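Every few months somebody announces that kitchen robots only need "more data." I've spent November gathering the more data, for a project called Jislow, and I have doubts. Thread.

The job is dull. You move the arm by hand controls, it records, you reset the counter, you go again. We have 304 episodes. The pitch deck from Gringate makes it sound like 304 lessons. I'd call it one lesson with a stutter.

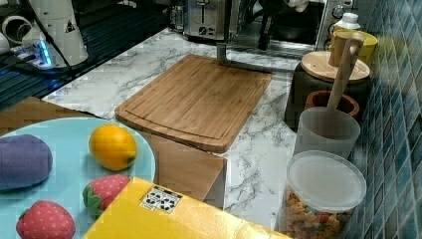
Play food on the blue plate, bamboo board in the middle. Our whole world.

My first complaint is sameness. Same counter, same plate, same plush strawberries. A model trained on this will get very good at this counter. Ask it about your counter and I wouldn't bet lunch on it.

Second complaint: we throw out the bad runs. 57 gone so far, mostly fumbles. But a fumble followed by a recovery is the part I'd want a machine to learn from. The Jestemlow guidelines say "clean demonstrations only," so into the trash they go.

And "clean" depends on who's grading. Two of us scored the same batch last month and disagreed on 5 of them. Nobody wrote down a rule afterward. 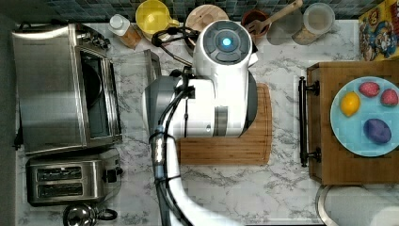 Does doubling the number of episodes double how well it does?
Not in my experience. The first batch helps a lot, then the gains shrink unless you change the objects, the layout or the person driving.

Which brings me to the person driving. I have habits. I come in high and slow, and I overshoot a little to the left. The policy will pick up my habits along with the task, and then someone will write a paper about its "emergent caution."

I asked if we could swap the layout every day. Answer: it would make the success number look worse. Well, sure it would. I'd trust it more, too. 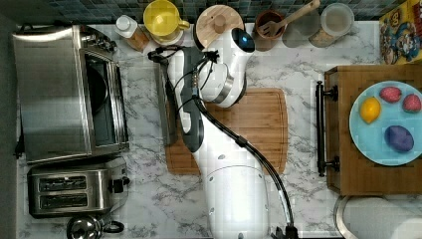 Then there's the labeling. Every episode gets one sentence of text, and people get lazy by late afternoon. I found nearly a whole session tagged "move food." Move it where?

Sugawara, the outfit doing our evaluation, wants to test in a kitchen we haven't recorded in. Best idea I've heard on this project. It keeps getting pushed back.

I'm still collecting tomorrow. If they let me keep the fumbles I'll post what changes.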